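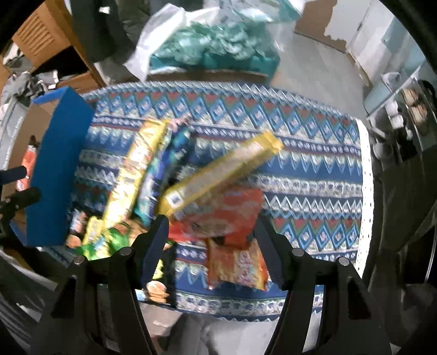 Zigzag tablecloth, snacks out. Thread on the "authentic heritage pattern" business, because I have had it up to here.

1/ Every shop selling table linen now says its chevrons are "traditional." Traditional where? Whose grandmother? The tag never gets that far.

2/ Soletti's new line claims its diamond border "dates to 1628." I wrote and asked for the source. Got back two paragraphs about passion and a discount code.

3/ Dagmar Trnka used to catalog textiles for a living and she laughed at me for even asking. Zigzags turn up nearly everywhere people weave. It's one of the easier things to do on a loom. You can't pin it to one valley and one year without paperwork.

4/ Then there's the $46 runner from Radulico, "inspired by village motifs." Which village? The product page has a photo of a mountain. I'd like to know if anyone who lives near the mountain has seen a dime.

5/ Someone will say it's harmless, it's a tablecloth. Sure. I own several and I like loud ones. My problem is paying extra for a story that somebody in marketing wrote before lunch.

6/ Danica Vlček replied to my last rant to say her aunt really did weave for a shop in Prenonville until 2000, and the shop sold the stuff with no story at all. Just fiber content and washing instructions. I'd buy that tomorrow.

7/ What I check now: does the label name a maker, a place, or a fiber? If all I get is "timeless," I assume printed polyester and offer polyester money.

8/ And no, "artisan-inspired" doesn't count. I'm astronaut-inspired.

9/ If anybody from Soletti is reading, the offer stands. Send me the 1628 document, or a scan, or a shelf number, and I'll post it right here and say sorry in capital letters.

10/ Update, August: still nothing. They did send another discount code.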